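Lemieux Blockhouse: Survey Notes, August

The historical society's record of the blockhouse at Curkovham now covers all four walls and the roof frame. Josée Kowalchuk has finished the measured drawings for the upper floor, and copies are in the reading room.

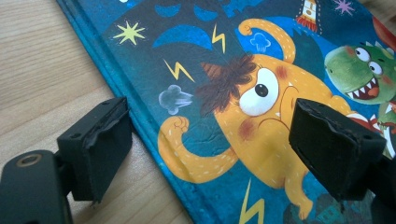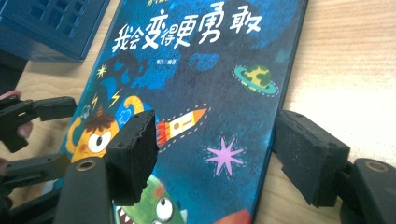

The Lemieux blockhouse was built to guard the portage road, and its plan follows the usual pattern for small frontier posts: a square lower story of hewn logs, with an upper story set out past it on every side. The overhang let the garrison fire straight down at anyone who reached the wall. Dwight Petrenko has compared the drawings with the quartermaster's ledger, which lists 104 squared logs delivered by water and 1,382 pounds of nails and iron fittings. The log figure agrees with the lower story alone. Timber for the upper story was probably cut on site and never entered.

The ledger also settles the size of the garrison. Rations were issued for up to 156 men during the summer, far more than the building could hold, and most of them must have slept in tents on the flat ground by the landing. Only 3 of the loopholes on the river side are original. The others were recut when the Purano family used the building as a grain store – their saw marks are plain on the inner faces.

Work on the foundation trench resumes on Saturday at 9 a.m. Members who plan to attend should bring boots and enter by the Ornus Road gate. The lower gate stays locked.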